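Notes from the Kereama open day, 18 May 2026

Typing this up on the train so forgive the state of it. Went with Jarrah, who wanted to see the planner. I wanted the data side. Both got our way, more or less.

Coffee, badge, a talk from Shona Dunstan on where the control stack is now. Short version – they threw out the old trajectory server last winter and everything runs through one process they call Rostier. One clock, one log format. Used to be four loggers that disagreed with each other and a script to glue them together afterwards. She showed the old script. 1405 lines. Got a laugh.

Rostier does the arm control loop and also the replay. Same binary. So a recorded demonstration plays back through exactly the code that would drive the arms, limits and all, and if a wrist pose is out of reach you find out at replay and can bin it there and then. I liked that a lot. We do it the other way about and find out a week later.

Then upstairs for the demonstration stations. Handheld grippers, two per person, marker plates on top for tracking. Cloth tasks mostly, towels and a wire rack. Paora Lowther runs that room and talks fast, so what follows may be a bit garbled.

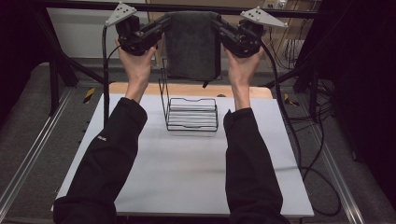

Pose comes from the markers, jaw opening from the gripper itself, both stamped on arrival and then shifted by a measured delay. The delay is the bit they fuss over. Paora has a calibration routine, open and shut the jaws 20 times while waving, and the tool lines the two signals up. Takes under a minute. If the offset has moved since the last run by more than 24 ms the station won't let you record. Good rule. Annoying rule, says Paora, at five to six in the evening.

Tracking drops when the plates turn too far from the camera. They don't fill the gaps. Short ones get flagged, long ones split the episode in two. I asked about smoothing and got a firm no, they tried it and the policy learnt to drift exactly where the filter had been guessing. Have written that down twice.

Perception for cloth is still the weak part, they were open about it. The corner finder is fine on a towel held up by two corners, much less fine on one in a heap. Valbona Nikolaidis had a screen of failures up, 62 of them, sorted by how sure the model had been. Most of the worst were hems mistaken for corners. She's labelling edges as well now and says it helps. No numbers yet.

Lunch. Sandwiches, good ones.

Afternoon was the planner, Jarrah's bit. Two arms, shared space, replans whenever the cloth estimate jumps. I lost the thread around the cost terms but the viewer is lovely, you can scrub back and see which constraint killed each candidate path. Asked if they'd release it. Cameron Tuhiwai said maybe the viewer, not the planner.

To chase up: the replay limits file format (Shona will send), Paora's calibration write-up, weather the delay changes with cable length. Also ask Valbona for the edge labelling guide.

Trains back are hourly after six, we just made ours.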